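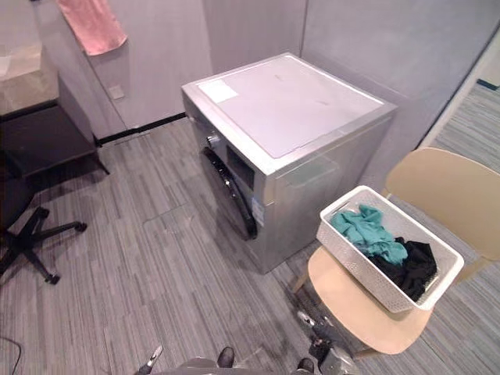 A front-loading washing machine in the corner of a room, with a laundry basket on the chair beside it

A laundry corner is a part of a room given over to the washing of clothes and household linen, in a home that has no separate laundry room. It usually holds a washing machine, a basket or two, and some sort of raised surface on which the basket can stand while the machine is being filled or emptied. The rest of the room carries on with its ordinary business, so that a laundry corner may share its walls with a desk, a bath, a kitchen worktop or even a bed. The term is used for the arrangement as a whole and not for any one piece of furniture in it, and many people who have had one for years would never think of calling it by a name at all.

Contents
1 Where it is found
2 The machine
3 The basket and its seat
4 Regional habits
5 See also

Where it is found

The bathroom is a favourite place in a good many countries, as the water and the drain are already to hand, and so, very often, are the things that need washing. Towels come off the rail and go straight into the drum, and a family of any size will be glad of the shorter walk. The drawback is the damp, and a room with a shower in it wants a window or a good fan if clean things are to be left there for long.

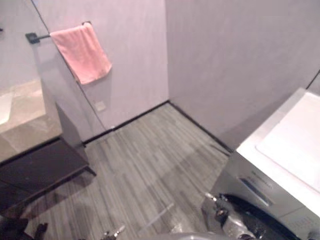

Kitchens come next, particularly in older flats, where the machine slides in under the worktop beside the sink. Where neither room will do, the corner may be set up in a hallway, a spare bedroom or a study, with the pipes brought through the wall. This last kind is sometimes called a dry corner, a rather fond and not very exact name which only means that there is no sink or bath nearby. The floor may be tiled, boarded or carpeted. Carpet is kinder to bare feet on a winter morning, although a leak is a good deal more trouble on it, and many households keep an old towel close by for that reason.

The machine

Both front-loading and top-loading machines are used. A top-loader can be tucked in tightly at the sides but must have clear space above it for the lid, which rules out shelves hung low on the wall. A front-loader needs room before it for the door to swing and for a person to crouch, and it gives back in return a flat top. That top is put to every use imaginable, from folding shirts to sorting socks, and in a small home it may well be the only clear surface for miles.

Machines are commonly set with their backs to a wall, a little way off it to leave room for the hoses, and they may be turned at a slant where the door would otherwise meet a piece of furniture. A machine should stand level on whatever floor it is given, and it is well worth rocking it gently with both hands before the first wash.

The basket and its seat

No part of the laundry corner is humbler than the basket, or more missed when it is upstairs. Wicker was once usual and is still liked for its looks, while white plastic with pierced sides is now met with everywhere, being light, easy to wipe and untroubled by wet things. A handle cut into each end lets it be carried with both hands or dragged with one.

The basket is seldom left on the floor by anybody with a bad back. A stool or a plain chair brings it up to a comfortable height next to the machine, and clothes can then be passed across without a great deal of stooping. 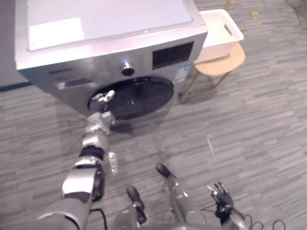

The best height is a matter of taste and of how tall one happens to be. A low stool suits a front-loader, as its seat comes nearer to the level of the door, and a taller chair suits a top-loader. Chairs with a backrest have the small advantage that a cardigan or a pair of trousers can be hung over it while one makes up one's mind whether it needs washing.

Regional habits

In the hill town of Larnalero the corner is known by a word meaning "the wet elbow", and the stool that belongs to it is traditionally handed on with the house. Along the Erell coast it is more usual to find two baskets, one for whites and one for everything else, stacked when they are empty. The yearly household fair at Tlapale, held in May, has a stall where old laundry stools are mended and given new seats.

See also

Airing cupboard
Clothes horse
Linen basket
Tesari stool
Utility room

This page was last edited on 28 Jan 2018.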